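Collecting Demonstrations: Notes for Unit 3
Vlasta Hájek
May

A policy learns from what the operators record, so most of the work in this unit happens before any training. Our running case is the kitchen task from the Olmedo set: dishes are handled between sink, counter and dishwasher. The set has 382 episodes. You will add to it in groups of three.

An episode is one attempt at one instruction, from the start pose to the release of the object. Write the instruction before you record. "Pick up the plate" and "move the plate to the rack" are different tasks and go in different folders.
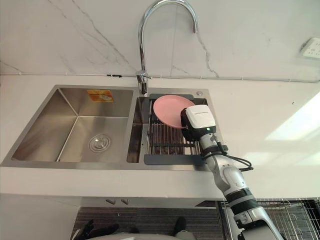

Start poses need to vary. If the arm always begins at the same height, the policy will do badly from anywhere else. Change the start pose every 8 episodes and note the change in the log. Shift the object too, by a hand's width or so, and turn it.

Two-handed episodes take longer to learn to record. Decide which hand leads and keep to it for the whole batch. The other hand should be close to its final position before the lead hand closes. Operators who move both at once tend to stop and correct, and those pauses end up in the data. 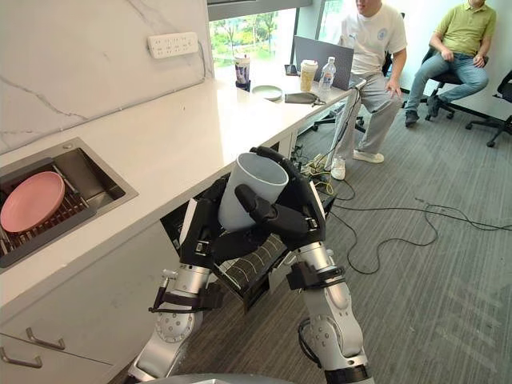 Keep failed attempts. Mark them F and give the cause in a few words: slip, collision, wrong object, operator error. Do not trim them. We will use them in the lab on Fiston, where the model has to predict whether a grasp will hold.

Background matters less than students expect. Other things may stay on the counter and people may sit nearby, provided they don't reach into the work area. Some variety there is useful. 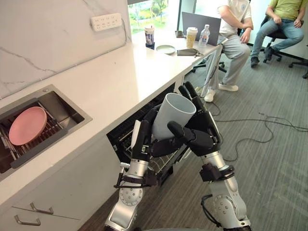 Check the wrist views as well as the head view after each batch. Look for dropped images, bad exposure and clocks that disagree. The wrist camera may see the room at an odd angle or inverted. Leave it that way, and record the mounting in the header so the loader can deal with it.

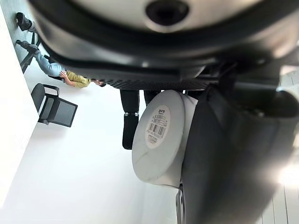 Labels are done in Pekico, one pass per person, three passes per episode. Where the passes disagree on the moment of contact, take the middle value.

Reading before the lab: the Flondden logging guide, sections on headers and time stamps. Bring your log sheet.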